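Kusilora two-finger gripper, simulation model
Supplied by Thongdee for the Trernommont arm
Part no. 999-3

The model comes with the housing, two parallel fingers and a wrist camera mount. Updated 11/3/22. 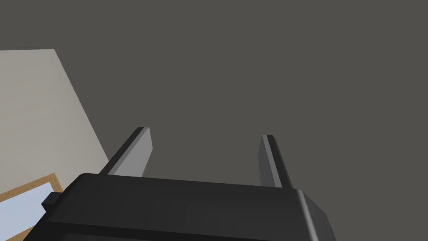
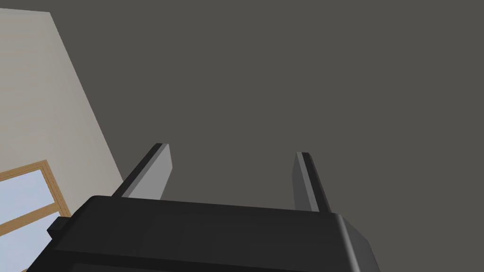

Wrist views, fingers open.

Check the finger alignment after every change to the mount file. Load the arm, open the gripper fully and wait 30 steps before you look at the wrist view. Both fingers should show a lighter inner face and a darker outer edge, with a wide clear gap between them. If one finger is missing from the view, reset the mount angle and reload.

Joint limits are kept in the Grarkau settings file, line 19. Save a copy before editing.

Model support: Waraporn Inthanon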